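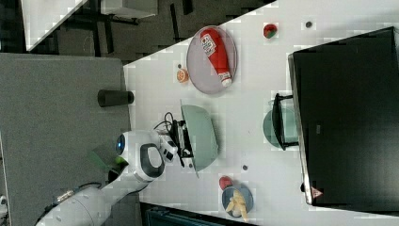 Reading time: 6 min

The Nirker table kit is sold for arms that already stand in a lab or a workshop, and its purpose is to teach the arm to pick up dishes and put them somewhere else. The kit has the gripper fingers, the cable, a small control box and the Plelgate software, but it does not have the arm. I have used it since December and I want to explain how I set up a dish clearing task, because the manual explains each menu very well and the order of the work very badly. The dish I recommend for learning is a bowl. When the fingers clamp it by the rim, as with the pale green one, it can tip on its side with the round outside wall facing up, and you have to decide whether your task accepts this or not. A plate lying flat is a different problem and I come to it near the end.

What you need before you start

The arm must be mounted and its own safety setup must be finished. Nirker does not replace this and the software will not check it for you. You also need a table that does not move, the dishes you want to use, and a computer with Plelgate installed. I use plastic dishes for all the training.

Keep one emergency stop where your hand can reach it without looking. I put mine on the left because I hold the mouse with the right hand.

Mounting the fingers

Remove the air or power from the gripper. Take off the old fingers and clean the surface where they were sitting. The Nirker fingers have a long side and a short side, and the long side goes toward the palm. This is not printed on the part. Braulio Camacho from the Nirker support in Arriaga told me this by mail after I had mounted them the wrong way and had lost a morning.

Tighten the screws by hand first, close the gripper slowly, look if the tips meet, and then tighten fully. If the tips do not meet, loosen both sides again and not only one.

The cable deserves more care than it gets in the manual. Leave a loop above the gripper that is long enough for the wrist to turn to both ends of its range. Move the wrist by hand to each end and watch the loop. It should never become straight and it should never go down between the fingers. I fix it at the wrist with a soft strap. A hard plastic tie marked the cable after a few weeks.

Setting the opening

In Plelgate, open Tool, then Fingers, then Limits. The default opening is the full one. For dishes this is too much, and the fingers will push the neighbor dish before they reach the right one. I set it to 50 mm. For holding a rim you need much less, but the extra space forgives a small error of position.

Set the force to the lowest value and go up one step at a time. Hold the bowl by its rim, lift it a little, and pull it gently downward with your hand on the bowl (the arm stopped, of course). When it does not slide, add one more step and stop there. More force bends a thin rim, and then the bowl jumps out when the fingers open.

Teaching the pick

1. Put the bowl upright in the place where you want to start. Make a small mark with tape.

2. Press Teach and bring the arm over the bowl by hand. Save this point as Above.

3. Lower it until one finger is inside the rim and the other is outside. Do not go down until the fingers touch the bottom. Save this point as Grasp.

4. Close the gripper from the software and not from the button on the arm. If you use the button, the closing is not recorded, and on playback the arm will go up with nothing in its fingers.

5. Raise the arm and save again. Now look at the bowl. If it hangs at an angle you did not expect, go back to step 3 and take the rim a little lower.

6. Save the release point over the place where the bowl should go. Leave some height. The bowl may be hanging lower than it was at the pick.

Play the whole sequence at the slowest speed before you touch any other setting. I also play it once with no bowl. It looks a little foolish, but a wrong point is cheaper to find in this way.

If the bowl tips

A bowl held at only one place on the rim wants to rotate. With rubber tips it rotates slowly, and with the bare tips it rotates at once. You can fight against this with force, but I prefer to change the grasp. Turn the wrist so that the two fingers are across the rim at a right angle. In Plelgate there is a box named Align to edge, and in my version it is off when you install.

If the bowl goes to a sink or a bin, a tipped bowl may be fine for you, even better, because the rest of the food falls out. In this case, teach the tip as a movement of its own and do not leave it to luck.

Plates and small things

A flat plate gives the fingers no rim to hold from above. You have to come from the side, at the edge of the table, or use the thin tips that are sold separately. I bought them and I would say they are necessary. It would be more correct to put them in the box from the beginning.

Bottles are easy if they stand and less easy if they lie down. Toy fruit is easy, but it rolls, so teach it last. When I have several objects together, I clear the tall ones first.

Checking the result

Plelgate writes a log of every pick. After the setup I let the bowl task run for 400 cycles, with me in the room, and the log showed 396 good ones. The other picks failed at the beginning of the run, when the tape mark had moved a little under the bowl. I put new tape and did not teach anything again.

Read the log by hand the first time. A pick is called good when the fingers close on something, so a bowl that falls afterward is still good for the log. I find this a weak point and I wrote it to Nirker. The answer was that it will be looked at.

Is the kit worth buying

For a workshop that already has an arm, yes, with the thin tips. The fingers are solid and the teaching is quick when you know the order. The software crashed on me 2 times, and each time it kept the saved points. Sebastião Bastos, who has the same kit in Bridimthorpe, prefers to write the positions in a text file and import them. I tried his way and went back to teaching by hand, but for a person who has many similar tables it is probably faster.

The import is under File, and the decimal mark must be a point. With a comma the file opens without a warning and every position is zero.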